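Vondel Budget Ledger Set for Towns and Villages

Item 1054 — ships from our Sururthorpe warehouse

If you have ever sat through a December budget hearing with a shoebox of receipts on your lap and three versions of the same spreadsheet open in front of you, we think you will be very glad to meet the Vondel. It is a paper ledger set made for small local governments, the kind with one clerk, a part-time bookkeeper and a road fund that never quite behaves itself, and we have been selling it happily for a good many years now.

Each set comes with 7 bound books, one for each of the usual funds (general, roads, water, sewer, parks, cemetery and debt service), and every book has 200 numbered pages. The columns run from adopted budget to amended budget to spent to date, with a nice wide space for notes — wide enough for a whole sentence, if your handwriting is anything like ours.
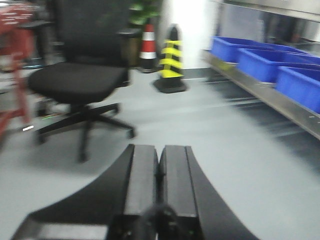
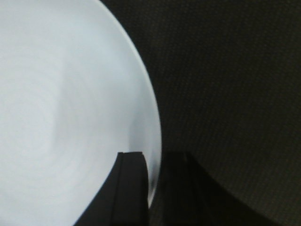
Second photo: white plate, close up.

The covers are Marchetti cloth in dark green or gray, and the paper takes fountain pen beautifully without bleeding through. Pages are sewn, so a book lies flat when you open it at the council table and stays that way through a long evening of amendments.

Sold separately: the Gollameck index tabs, in packs of 500, which fit the page edges exactly and can be moved when a line item changes its name halfway through the year (and don't they always).

Towns may order by purchase order or by check. Orders in by noon go out the same day, and we do pack on Saturday during budget season. Please tell us your cover color and the name you would like stamped on the spine.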